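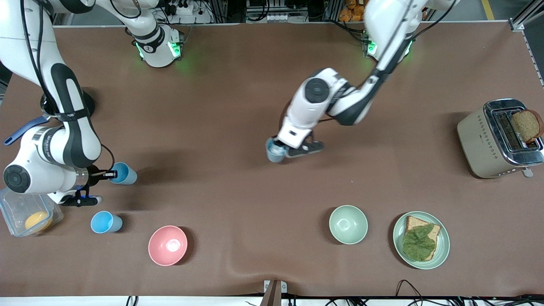

May 27, 2024: Cups, toast and the left gripper

Well, I finally gave the breakfast table its proper looking-over, and it took most of the day, as these things do when I'm the one doing them. I started with the cables on both arms, running my fingers along each one from the base down to the wrist, and found one tie on the left that had worked itself loose. Shewit Wako had left me a fresh bag of them on the shelf (bless her!), so that was soon put right.

The left gripper has been on my mind all week. It had started letting the cups tip a little as it lifted them, and I was all set to blame the motor, but when I got the fingers off there was a film of crumbs and something greasy on the pads. I wiped them down, put the screws back in snugly, and ran the zero routine twice for good measure. Then I set out the cups and bowls again, and the toaster and the plate with its toast and lettuce, which always makes me hungry, and had it pick up cups until I was tired of watching. It managed 28 lifts in a row without a wobble, and I was so pleased I told Cledwyn Wogan all about it over the phone, poor man.

The counter stood at 2,590 cycles when I shut down. The Floller sheet wants new pads at 900, and I do wonder whether we've been a bit relaxed about that. I've written to Jakeck for two sets, which ought to be here in June. Still to do: smooth out the brown cover where it has wrinkled near the front, and listen to that right elbow again in the morning while the room is quiet.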